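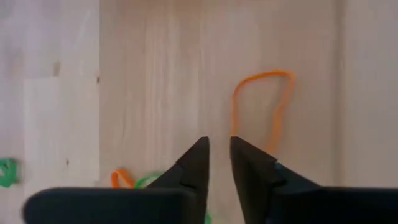
What does a rubber band sorter do?

The work is separating mixed rubber bands by color and placing each color in its own tray, at a fixed bench, for the length of a shift.

Damumo supplies sorted bands in blue, green and orange to print shops, seed packers and mail rooms. Bands arrive at our Skiston site mixed, in sacks, and must leave as single-color lots. We are hiring four sorters for the bench room, starting in March.

Duties
Spread a working quantity of bands on the tabletop and pick by color.
Separate tangled clusters without stretching the bands past their resting length.
Place each color in the tray assigned on the lot sheet. Tray color and band color are not matched at this site, so read the sheet before the first pick.
Set aside bands that are cracked, sticky or nicked.
Clear the wood between lots. A stray band left on the table counts as a fault against the next lot.
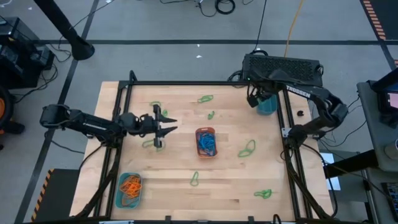 Photo: Damumo, Skiston bench room

Work area
Each bench has a light butcher-block top. Small rectangular trays in orange and teal are kept on the wood within arm's reach. One tray holds one color. A tray is emptied when the bands reach the rim – overfilled trays spill when carried, and the spilled bands have to be checked again.

Most of the work is fine finger work. Loose single bands are quick. Clusters of two colors are slow, and new sorters tend to pull at them. The correct method is to lay the cluster flat, find one free loop, and work that loop out before touching the next.

Lots
A standard lot is 900 bands. A short lot is 200 bands and is used for training and for rechecks. Lots are checked by weight and then by eye. A lot with any wrong color is returned to the bench where it was sorted.

Requirements
Able to tell blue, green and orange apart under indoor lighting. A short color check is part of the interview.
Steady use of both hands.
Able to read and fill in a lot sheet in English.
No latex allergy. Gloves are available but do not remove the risk.
Previous sorting, kitting or packing work is useful and not required.

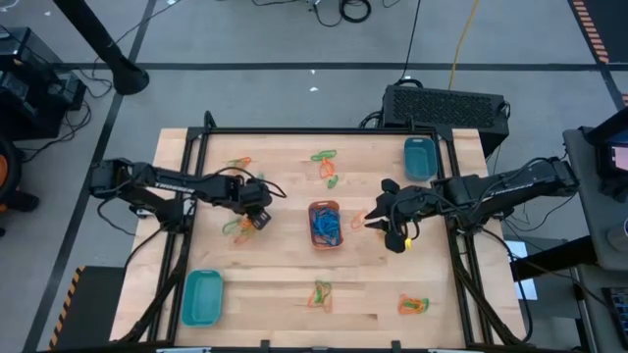 Page last changed: March

Hours and pay
Day shift, 7:00 a.m. to 3:00 p.m., with a paid break in the morning and an unpaid lunch. Pay is hourly with no piece rate. The hourly figure is given on the application form and is the same for all four positions. Training is paid at the full rate and lasts until three short lots in a row pass the check.

How to apply
Pick up a form at the front desk of the Arsenault building, or ask for one by mail. Quote job number 227 on the form and on the envelope. List any bench work from the last two years, with the type of item handled. A cover letter is not needed.

Applicants selected for interview will sort one short lot at the bench. Allow an hour. Parking is on the Buller side of the building – the front lot is for deliveries until 10:00 a.m.

Forms without a job number will be returned.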